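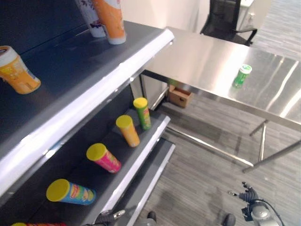 Cups on a store shelf, one of them tipped slightly.

Basketball Analysis for Beginners
Handout 4: Pace, possessions and why the final score fibs

Read this before we go over the Cillwood game. Bring a pencil, and a calculator if you don't trust your pencil.

1. What a possession is
A possession starts when a team gets the ball and ends when the other team gets it. An offensive rebound does not start a new one. Marcus Esposito argued this with me for most of last term and is welcome to keep arguing, but the exam will side with me.

2. Estimating possessions
Unless you enjoy rewatching fourth quarters, use the box score:

possessions = shots attempted - offensive rebounds + turnovers + (0.44 x free throws attempted)

The 0.44 is there because free throws come in pairs, in threes, and tacked onto made baskets. It is a fudge, and a respectable one. Do not round it to a half to save time.

3. Offensive rating
Points divided by possessions, times 100. A team that scores 122 points on 100 possessions has a rating of 122. I picked those numbers out of kindness. The next ones you get will be uglier.

4. The Cillwood problem
Cillwood held Parisi to 58 points, and the local write-up called it a defensive masterpiece. Cillwood also walked the ball up the floor every time as though carrying soup. Fewer possessions means fewer points for everybody, including the people being praised. Work out Parisi's rating from the box score before you hand out any medals.

5. Small samples
One game tells you very little. A lineup that plays four minutes together can post a rating that would embarrass the record books, usually when somebody's backup center banks in a three. If you have 1000 possessions, come and talk to me. If you have nine, enjoy them quietly.

For next class
- Calculate both teams' ratings for Cillwood v. Parisi. Show your work.
- Write one paragraph on whether the home crowd got a fast game or just a loud one.
- Carmela Piras and Thabiso Botha are presenting on garbage time. Please stay until the end of it.

Late work goes in the tray outside my office by 4 p.m.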